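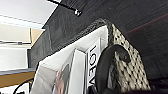
Chapter 3
Paper in the Home: Sorting and Storage

Printed matter enters a household every day and leaves it far less often. Magazines, catalogs, manuals, school notices and bills collect on the nearest flat surface, and within a few weeks the useful items can no longer be told from the rest. This chapter deals with the storage of such material in shared living areas. Personal records and legal papers are treated separately in Chapter 7.

Students will learn to sort household paper by how often it is consulted, to select a container suited to its size and weight, and to set a schedule for clearing it. The terms "active," "reference" and "expired" are used throughout as defined in Chapter 2.

3.1 Upright and Flat Storage

A stack hides everything except its top item. Material stood on edge in a bin can be looked through from above, and one piece may be drawn out without lifting the others. Thin booklets and single sheets tend to lean or curl when the bin is only partly filled, and should be placed between stiffer items such as bound magazines or books.

Bins with a pale lining make narrow items easier to find, particularly under a table or on a low shelf where little light reaches. Woven baskets are better kept for textiles and other soft goods, as an open weave may catch the corners of loose sheets.

3.2 The Kerslake Survey

In May, students under the direction of Fletcher Tautahi recorded the paper kept in the main living area of 133 homes in Kerslake. Each household was asked to name the place where a newly arrived catalog would be put down, and then the place where it would be looked for a month later. The survey form is reproduced at the end of the chapter and should be read before Exercise 2.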